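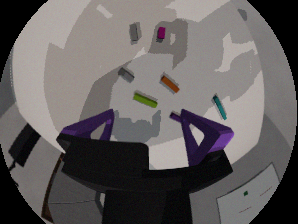
Wrist view, simulated arm over the block set.

Jekora Open Day Pick Set: README

Contents

Simulated recordings shown to visitors at the Jekora open day in August, plus the notes that went with them. There are 775 episodes in the release. Each has two views, one from the wrist and one from the room, and a text file with the task line given to the arm. Everything is rendered. No real hardware was recorded.

How the demonstration ran

Visitors came in on Sunday and sat with Iñaki Tejada at the operator desk. He read the task line out loud, started the episode and let people ask questions while it played. Parisa Kermani ran the second desk, where visitors could write their own task line. Those lines are in visitor_lines.txt with spelling left as typed.

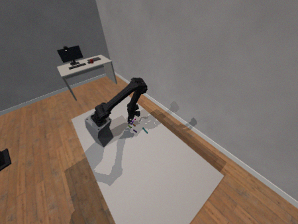 Most questions were about shadows. The light position changes between episodes, and visitors wanted to know if that makes the job harder for the policy. We have not tested it separately. Shahram Daneshvar is working on a split by light position for the next version.

Files

episodes/ holds the recordings, one folder each
lines.txt holds the task lines
visitor_lines.txt holds the lines from the second desk
notes.txt holds the questions we wrote down during the day

The full download has 1705 files.
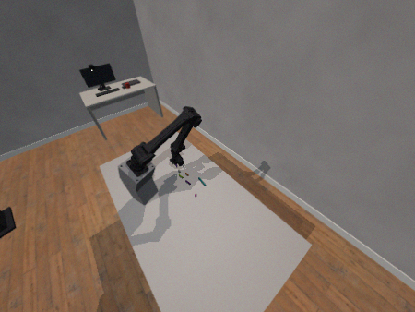
Block placement is random within a fixed area of the mat, and colors can land close together. Task lines name a block by color only, so check the wording before you use them for grounding. The teal stick is the longest of the loose pieces in the room view and is easy to find at low resolution. The magenta one is tiny and may drop out if you shrink the images.

Known problems

Two episodes have no task line. Some visitor lines ask for things that are not in the room, and we kept them.

Contact

Bahman Sharifi looks after the files. Send corrections to him with the episode folder name.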